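Lorkside Workshop, Bench Notebook
April, entry 18
Entered by: Z. Derkach
Job: Esau reduction drive, strip and inspection

10:20. The drive was received at the bench with the outer cover already removed. Petro Onyshchenko had drained the oil the previous afternoon and recorded almost 107 mL, which is below the quantity given on the Melnychuk service card. The shortfall has been noted on the job sheet. No leak was found at the cover joint.

The cover screws were bagged and labelled. Two have rounded heads and are to be replaced from stock. The old gasket came away in pieces and the joint face was cleaned with a plastic scraper only.

11:45. Planet carrier lifted out. The ring gear was left in the housing, as the dowels are tight and there is no present reason to disturb them. The sun gear was wiped, oiled and placed in the parts tray with its circlip.

Colleagues are reminded that the planet gears in this drive have run together and must go back in their original positions. Petro's practice of marking the carrier with a paint pen before lifting is to be followed on the remaining units. Centre punch marks are not acceptable on any running face.

14:10. Inspection of the carrier and gears on the cloth, in bright light. 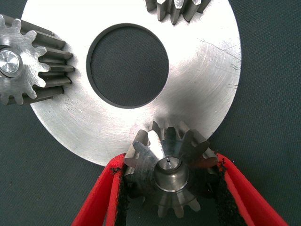
The scratches on the face of the plate are light and do not catch a fingernail. They were not dressed. The turning marks remain visible, and the bevel at the edge of the centre hole was checked by touch for burrs, with none felt. Tooth flanks were examined with the loupe. No pitting was recorded, although one gear is to be looked at again in better light before a decision is made on reuse.

Backlash has not been measured. The dial indicator is out on the Prundevum job and is expected back tomorrow morning.

Outstanding:
Measure backlash and enter the figures on sheet 1145.
Order gasket and two cover screws.
Petro to confirm the oil grade with Melnychuk before refilling.
Parts tray to stay covered on the back shelf overnight. Please do not move it.

16:30. Bench cleared. Z.D.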